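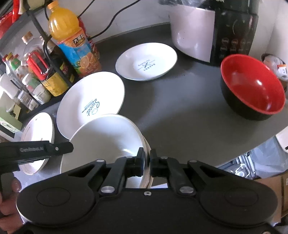
Trigger work, club .22 no. 5, and league night notes

2019-03-15

Picked up where I left off with the sear. Last entry says "nearly there," which past me should be banned from writing. It was not nearly there. The pull had a creep in it you could have timed with a calendar, then a break like stepping off a curb.

Stripped it again. Sear face has a small burr at the left corner, visible under the loupe and to anyone who had bothered to use the loupe last time. Two light passes with the fine stone, angle held in the Jadari jig. The jig is good. The clamp screw on the jig is not good and wants replacing before it rounds off completely.

Cleaned everything, thin smear of grease on the engagement surfaces only. Reassembled. One spring left over. Disassembled. Reassembled.

Weighed the pull, five lifts:
clean break on all of them, no creep I can feel
second lift a hair heavier than the rest, probably my wrist
hammer stays put with the frame bumped on the bench mat, slide worked hard, safety on and off

That last check gets repeated every time anyone touches this sear, including people who have been doing this since before I was born and will tell you so.

Test string

50 rounds of the Lam standard at the short range, rested, then the last string standing with one hand as the rulebook intends. No doubles, nothing failed to fire. Two failures to eject, both from the magazine with the green tape. I have been saying it's the magazine since last May. It is the magazine. Feed lips are spread on the right side. Put it in the drawer marked DO NOT USE, where it will be used by somebody within the month unless I take the follower out. Took the follower out.

Group rested was fine. Group standing was also a group, in the sense that all the holes were on paper.

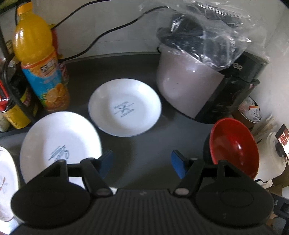 Tatiana Beneš shot the same pistol after me and put 8 of her ten in the black, the other two just outside at three o'clock. She says the break is good now but the grip is pushing the muzzle right for her, and she thinks the palm shelf is set too high. She's left it marked in pencil. My own shots went low left, so the grip and I have separate problems. Don't move the rear sight to split the difference. That was tried on no. 2 and it now shoots true for exactly no one.

Grips

Skomimex still shows the medium right-hand grip as "shipping soon," same as when I ordered. Wrote to them again. In the meantime I'll take the shelf down on the old one a little at a time and fill the gouge near the thumb rest with epoxy putty. Whoever made that gouge used a screwdriver, and I have a fair idea which screwdriver, because it's mine.

League night

Undis are coming to us for the return match. They beat us away and were very nice about it, which made it worse. Things to sort before then:

Turning motor on bay 8 sticks on the return. It faces the targets, thinks it over, then edges away. Someone will claim a late shot and they'll be right to. Cleaned the limit switch contacts, better but not cured. If it does it again, close the bay and run the detail one short.

Target backers are down to the warped ones. Cut more.

Spare eye protection is scratched to the point where it counts as a handicap. Order new, throw the old ones out, do not "keep for visitors."

The chamber flags have wandered off again. There was a full bag. I've found three, one of them holding a place in the rulebook.

Still open on no. 5

Shelf height, see above. Recheck pull weight after another couple of boxes, the stoned surfaces may settle. If it drifts lighter, pull it from the rack straight away and swap the sear for the new part, and don't try to be clever with the stone a third time. Log the weight on the card in the case as well as in this book. The card currently says "OK" and is initialed by a person who left the club.

Front sight screw is staked. Leave it alone.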